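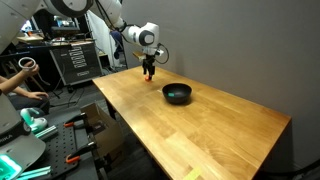 Zollville Opens Free Password and Phishing Help Desk for Small Shops

Last updated: 11 July 2025
By Pin-yu Liu, Brolance

ZOLLVILLE -- I get to write this one myself, so forgive me if it sounds less like a press release and more like me talking your ear off. Starting this week, Brolance is running a free security help desk for small businesses in Zollville, and I'm really excited about it!

The desk is for shops, salons, repair places, dentists, anybody with a payment terminal and an email address. You bring your questions (and your laptop, if you like) and we sit down with you. No sales pitch, no contract, and you don't have to know what any of the words mean.

We got the idea in March, when we sent a practice phishing email to staff at local businesses that had signed up for the test. It was a fake delivery notice, and not even a very good one -- I wrote it over lunch. We sent 800 of them, and 481 people clicked the link. I clicked on one of these myself a while back, a real one, and spent a miserable evening changing every password I had. So I'm not scolding anybody.

Chin-lung Tam runs the desk day to day. He has set up a short visit that covers your email login, your backups and who still has access to what. That last part tends to take the longest. At one bakery we found logins for people who had left years ago, and one of them could still get into payroll.

"I want people to come in before something goes wrong," Chin-lung told me. "If they come in after, fine, I'll still help. But before is a shorter visit."

Our partner Vustard is giving the first 100 businesses a year of its password manager at no charge. If you already use a different one and like it, keep it. We'll help you set up two-step login on whatever you've got.

The desk is at our office on Leung Street, ground floor, door on the parking lot side. Visits run up to 2 hours and you can book at the front counter or by phone. Walk-ins are okay if there's a chair free. Please don't email us your passwords ahead of time (yes, it has happened).

We'll keep the desk going through the end of the year, and then see how many people are still coming in.

Comments (3)

marnie_k: Does this cover nonprofits? We have one shared login for everything and I know, I know.

Pin-yu Liu: Yes! Come on in, and bring whoever set up that login.

deskfan: Booked for my sister's salon. Is there parking for a van?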